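Bovelard: two-arm cloth folding, data and notes

Hello, and thank you for stopping by. Bovelard is a set of recordings of two small robot arms learning to fold a square of cloth, along with the training notes that go with it. Crisanto Barredo looked after the arms and the recording sessions, and Princess Buenaventura wrote most of the training code (and most of the patient emails that followed when other people tried to run it). If you only want the files, skip down to "What is in the folder". If you have a cup of tea to hand, read on.

Why we made it

Our earlier set, Tilum, used one arm and one cloth, and the policy we trained on it was very good at dragging the cloth off the table. We wanted to know how much of that was down to having a single arm, and how much came from the starting positions being far too tidy. So in Bovelard the cloth begins at a slight turn, or with a few creases left in it, and both arms have to find a corner before anything else can happen.

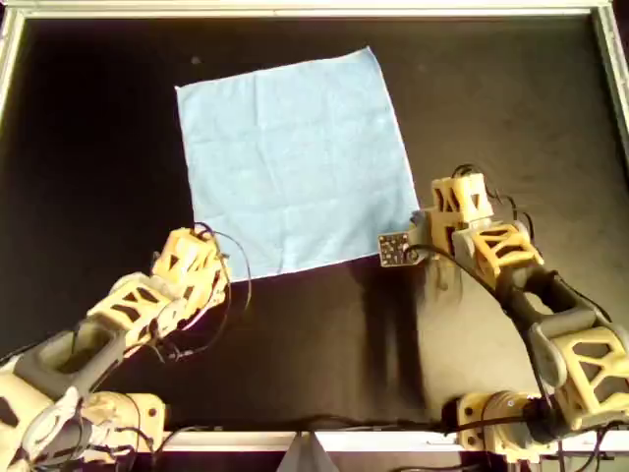
We split every fold into three stages, which we call reach, lift and lay, and the labels for these were put in by hand. Reach is the one we'd ask you to look at most closely. Small mistakes at the corners grow a good deal by the time the cloth is in the air, and a policy that looks lovely in the first stage can still leave you with something like a crumpled napkin.

What is in the folder

There are 1301 episodes for training and 191 held back for testing. Each episode runs for up to 300 steps and has the overhead video, the joint positions of both arms, the commands sent to them and the stage labels. Failed folds are kept in and marked as failed. Please don't throw them away without a look — Princess got a clear gain from training on the reach stage of failed episodes, and we very nearly deleted the lot in April.

How we score it

A fold counts if the two lower corners end up close to the two upper ones and the cloth is still on the work surface. We ran 80 trials of each method on the real arms. The plain imitation baseline, Lacson, did reasonably well on flat cloths and rather badly on creased ones. Hinusov, which predicts the corner positions first and then moves, was steadier on both, though it is slower and sometimes dithers before it commits.

Known troubles

Lighting changes between sessions, and shadows from the arms do confuse the corner predictor. The joint readings in the earliest episodes lag the video slightly, and the loader corrects for this unless you tell it not to. All the cloths are square, so we can't promise anything about sleeves.

If you find a mislabelled stage, please send Crisanto the episode number and he'll put it right in the next version.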